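Le linge, une pile après l'autre

Soledad Haverford plie le linge des autres depuis assez longtemps pour ne plus regarder ses mains. Elle a commencé à l'atelier Landatero, au tri des vêtements donnés, puis s'est mise à son compte. Elle se déplace chez les gens, surtout en novembre, quand on sort les pulls et qu'on ne sait plus où mettre les hauts d'été.

Sa première question porte sur la surface. « Une table, un lit, peu importe, il faut que ce soit plat et dégagé devant soi », dit-elle. Elle étale le vêtement, rabat les manches, puis suit les coutures.

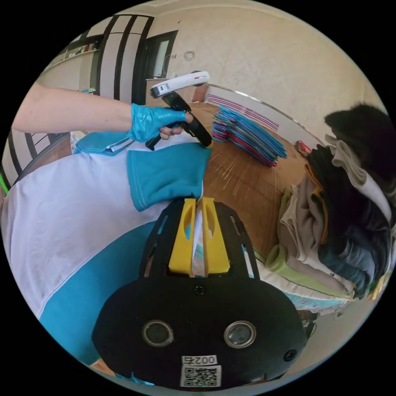

Les hauts de deux couleurs lui plaisent parce que la couture donne la ligne du pli. « Sur un blanc uni, je tâtonne. Avec un empiècement turquoise, je sais où m'arrêter. » Le col vient en dernier, l'étiquette à l'intérieur. Elle compte 20 secondes par pièce quand tout va bien, et le double pour une chemise.

Sur un lit, elle sépare les clairs des foncés et garde les vestes pour le dessus des piles. Une natte de bambou lui convient mieux qu'une couette — le tissu ne s'enfonce pas et les bords restent droits. 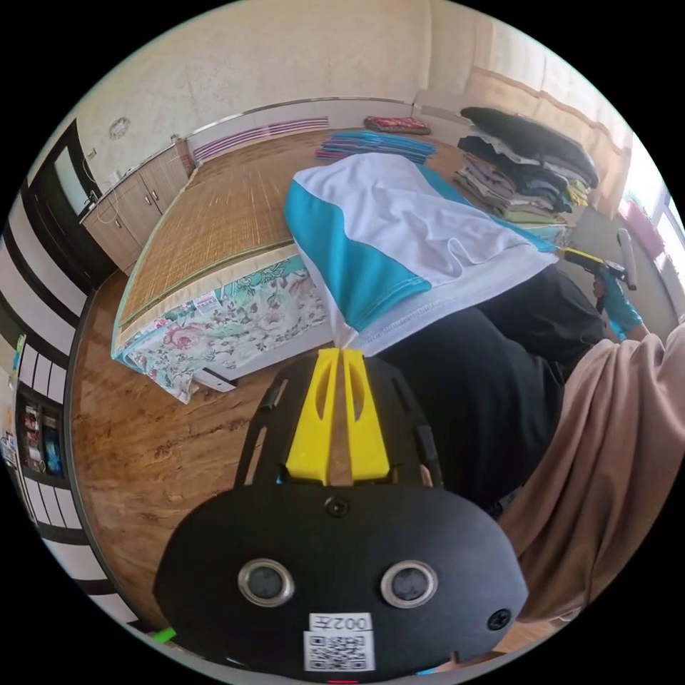 Gareth Sugden n'est pas de cet avis : il plie debout, sur une table haute, et trouve que le lit casse le dos au bout d'une demi-heure. Il reconnaît que les piles y tiennent bien. Soledad Haverford admet le mal de dos. « Je m'assieds, je me relève, je change de côté. Je n'ai pas trouvé mieux. »

Elle travaille aussi au sol quand la chambre s'y prête. Elle balaie, déroule la natte et pousse contre le mur ce qui est déjà plié.
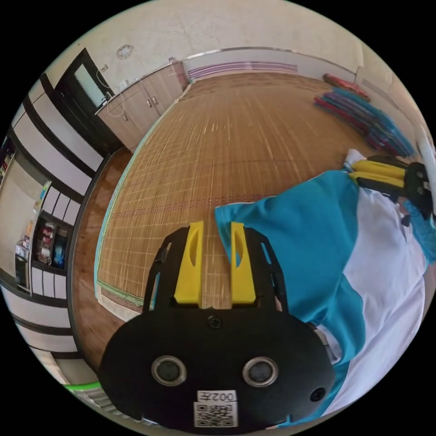

Au sol, elle garde les grandes pièces, les couvertures et les draps, qu'elle plie en trois dans la longueur. Elle a rangé comme cela quelque 112 draps pour une pension, en deux après-midi. « Les draps-housses, je les roule. Ma mère n'aurait pas accepté. » Elle laisse ensuite les piles dehors jusqu'au soir, le temps que la famille dise ce qui va dans quelle armoire.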